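Ticket 133: Captions vanish from gallery pages after update
Product: Predidia, self-hosted
Opened: July 2018
Status: Solved

Problem

Hi all! First, I love this gallery software and have been running it happily since May. After the last update, though, my captions disappear whenever I save a page. The pictures stay, in the right order, but every line of text under them is blank. It happens in albums with 101 pictures and in tiny ones too.

Posters on the wall, cliffs and desert mountains on the right

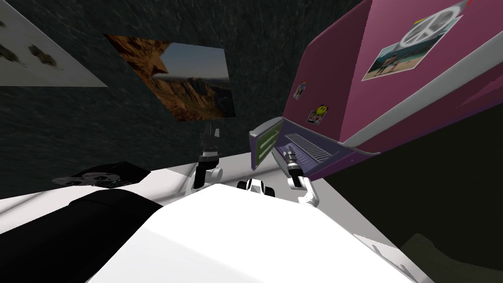
What I tried

Cleared the browser cache, logged out and back in. No change. Then I switched from the Bestport theme to the plain one, and the captions came back in the editor but not on the public page. Progress!

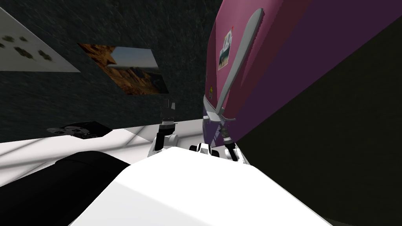 Gray spatula against the pink door

I also restored a backup on my test server in Prorkbridge. Old captions load perfectly there – until I press Save. So the data is fine going in and gets lost on the way out.
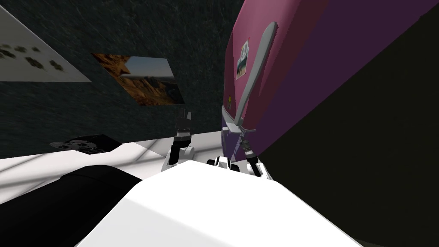 Pink and purple, with a long gray handle

Found it

The Boström language pack! It adds a translated copy of each caption field, and on saving, the empty translation was written over the original. Turning the pack off fixed new captions right away. For the old ones I ran the "rebuild text" tool, which took almost 8 minutes on my slow little server.
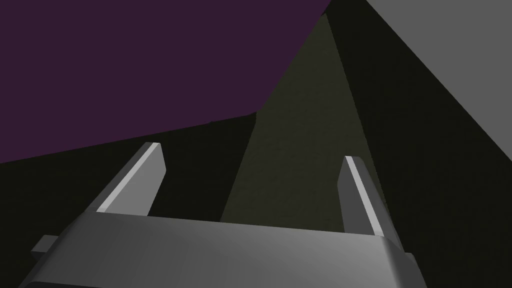

Gripper from behind, two fingers pointing up

Update

Version 3 of the language pack is out and I have it turned back on. Saved, reloaded, saved again, and every caption is still in place. What a great fix! If you were hit by the same thing, update the pack before you run the rebuild tool, or you'll have to run it twice like I did. Closing this one – thanks so much for the quick replies!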